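Home | News | Business | Equipment | Events | Subscribe

Filed under: Automation, Purchasing

Flonora sets budget for two-armed table clearing units

Catering supplier Flonora has approved money for 2 two-armed robots at its Jerkwood kitchen, the company said in July 2022. The machines would sort and set out cups, plates and boxed desserts for tray service.

The purchase has been under review since April, when Flonora asked for bids from 3 vendors. D'Souza, an equipment leasing firm, is handling the financing. The software will come from Clornora, which tests table routines in simulation before a customer commits to hardware.
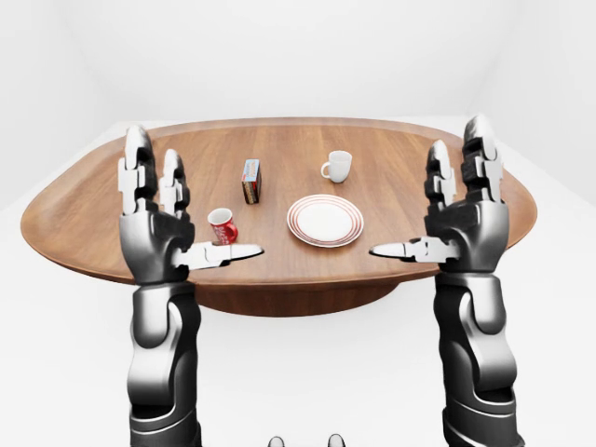

Flonora plans to spread the payments over 7 years. The company had first looked at an outright purchase but decided that leasing would leave more room in the budget for spare parts and floor work. Service visits are covered by the lease. Replacement fingers and thumb parts are not, and the kitchen will carry its own stock.

Managers also asked for a simulation stage to be written into the contract. Under the terms, Clornora must run the kitchen's own list of tasks on a virtual table, including moving a mug onto a saucer, and hand over the results before any equipment is ordered.
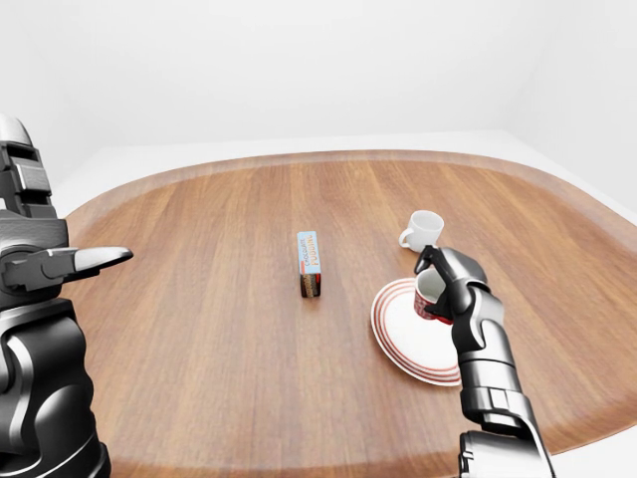 If the results fall short, Flonora can withdraw and pay only for the software time. The company did not say what score it would accept. Breakage limits and handling speed are still being discussed.

Other costs have yet to be settled. The Jerkwood building needs new wiring along one wall, and the dish return counter may have to be moved to make space for the arms. Flonora said both jobs would be paid for out of its regular maintenance budget. Staff training will be billed separately by Clornora.

Contact the newsroom | Copyright 2022 | Back to top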